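Subject: Re: [brallero-users] Right wrist pose jumping on two-handed lifts
Date: Feb 4, 2024

On the list last month someone wrote:

> We are seeing the right wrist pose flip during two-handed container
> tasks. The hand is where it should be, then for a few frames it is
> turned nearly over, then it comes back. The arm replaying the
> recording tries to follow and trips its torque limit. Left wrist is
> fine. We are on Brallero with the stock bands. Has anyone had this,
> and is it the calibration?

Yes, we had the same thing through most of January, and in our case it wasn't the calibration. We recalibrated twice and the fault rate didn't move.

The task was lifting and tilting a container over a table with pump bottles on it. Out of 1,223 recordings we found 83 with at least one flip on the right side. We only noticed when one of them was replayed on the Stakerora arm and it swung the container sideways into the guard. The guard did its job and there were no injuries, but the wrist joint had to be re-zeroed and we stopped all replay until we understood it.

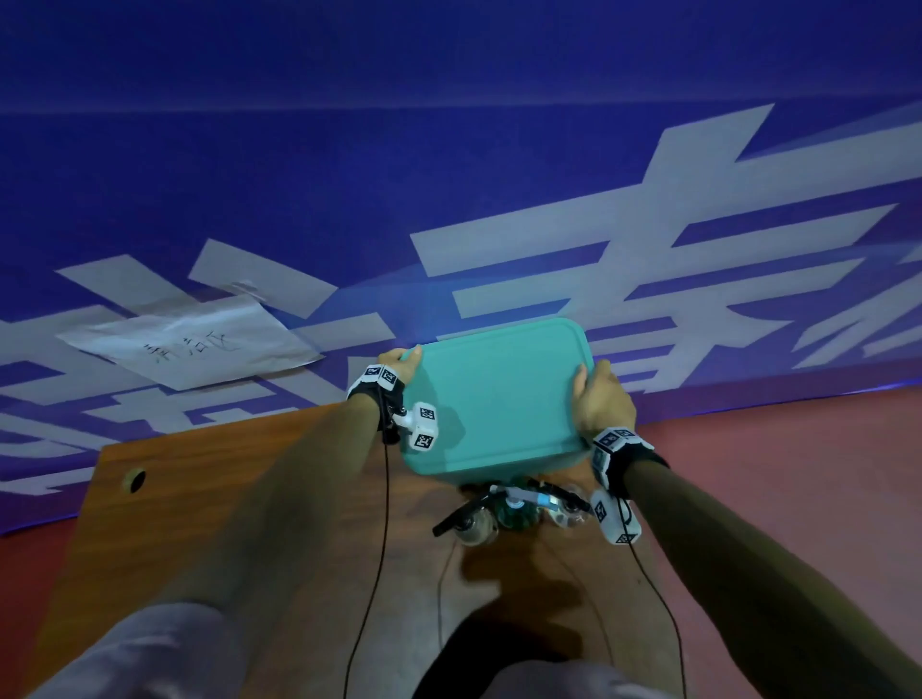

The flips came when the solver was down to one marker on a band and that marker was seen at a steep angle. A single flat square seen that way has two possible poses that fit almost equally well, and Brallero was picking between them frame by frame. With two or more markers in view it never happened in our data. Fast movement made it worse, as blur took out the second marker.

Two further points which cost us time:

The Flumby filter hides the fault. It smooths the jump into a quick but continuous turn, so the plots look acceptable and the speed check passes. Look at the raw poses.

The container itself matters. When the hands go round the sides and it is tilted, one band can turn away from the head camera while the other stays in full view. That may be why you only see it on one side.

What we changed:

- frames with a single marker are now dropped, and gaps longer than 8 frames fail the whole recording
- replay checks wrist rotation between raw frames and refuses to start if it exceeds 36 degrees
- the first replay of any new recording is run at low speed with nothing in the gripper

We have had no flips get through to the arm since, though we do throw away more recordings than I would like. The Gkikas branch has a patch which carries the previous pose forward to settle the choice. I haven't tried it on long gaps and would be wary — if it starts on the wrong answer it may well stay there.

If you can post one raw log with the marker IDs left in, I will run our check over it.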